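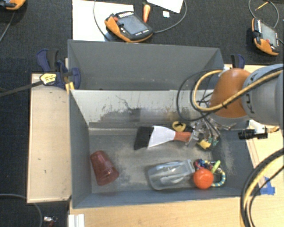 I want to put in a good word for the plain gray bin. The big, ugly, scuffed one, with no compartments and no label, where the brush goes in with the cup and the little toy parts end up wherever they like.

For years I believed in sorting. After we moved to Primenham I bought a drawer unit with 90 tiny drawers, and by February I had filled 5 of them and was stepping over everything else on the way to bed! Then a neighbor who was leaving for Murbridge gave me two deep bins, and the floor was clear in one evening. I still get a thrill thinking about it.

People tell me a mixed bin is only a mess with walls. Fine — but walls are most of what a mess needs. I can find an orange ball in a bin in seconds, because it's orange and it's in the bin. Ask me which of 90 drawers it's in and I'll be there until lunch.

And I love how a bin gets better with use. Scratches, smudges, pale marks on the bottom, who cares? You'd never drop a scrubbing brush into a nice wicker basket without wincing a little. A beat-up bin takes the brush, a plastic tub, whatever the kids were holding, and asks for a rinse now and then.

My one rule is two bins, side by side. When the first is full, I tip it out, keep what we still use, and the rest goes in the second until somebody misses it. So far they've missed a cup.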